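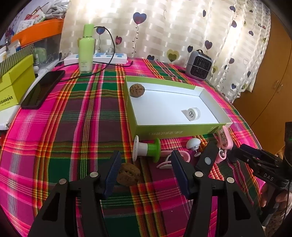 Fig. 1: Open box on a checked tablecloth, green outside and white inside.

Second Lives: What Happens to Boxes After We Open Them
Design and Society project report, handed in 12/5/24

Why I picked this
My gran has a wardrobe full of empty boxes. Shoe boxes, chocolate boxes, one that a kettle came in (the kettle broke years ago). When we were told to choose an everyday object for the project I thought of that wardrobe straight away, and then couldn't think of anything else! My question was a simple one: when a box is nice enough to keep, what do people do with it, and how long does it stay?

What I did
I gave out a short form at Ketari House, where I live, and at the Saturday club I help with in Mastden. 44 people filled it in. I'd asked 100, so I was a bit gutted at first, but my tutor pointed out that plenty of surveys do worse. I also kept a box diary for 20 days, writing down every box that came into our flat and where it went. My flatmates put up with this very nicely.

Then I spent an afternoon in Floto, the gift shop by the bus station, looking at how their boxes are made. The manager let me measure a few and told me people sometimes come in asking for a box with nothing in it. They charge for those now.

What I found
The lid matters most. Boxes with a lid that lifts right off got kept, and anything with a tuck flap went in the recycling within a day or two, however pretty it was. Colour came next. People wrote loads about colour, much more than I'd left space for, and a few carried on up the side of the form. Stiff card beat thin card every time, and I should have had a question on smell, as three people brought up tea boxes without being asked.

As for what goes in them: batteries, hair ties, foreign coins, keys for locks that have gone. Lots of people said their box started with one job (stamps, say) and then filled up with whatever was on the table that week. My own is a cake box from Konstantinidis, the bakery on our road, and it has sewing bits in it, plus a bike light.

What went wrong
My question about how long people keep boxes was badly worded. Some answered for their oldest box and some for a normal one, so I've left those answers out of the chart. I also lost a page of the diary in July when I spilt squash on it, and had to redo the days from scratch.

Word count and costs
Printing the forms and buying two boxes from Floto came to 865 pence, which the department paid back. The forms are in a folder at the back, and the chart is on the page after that.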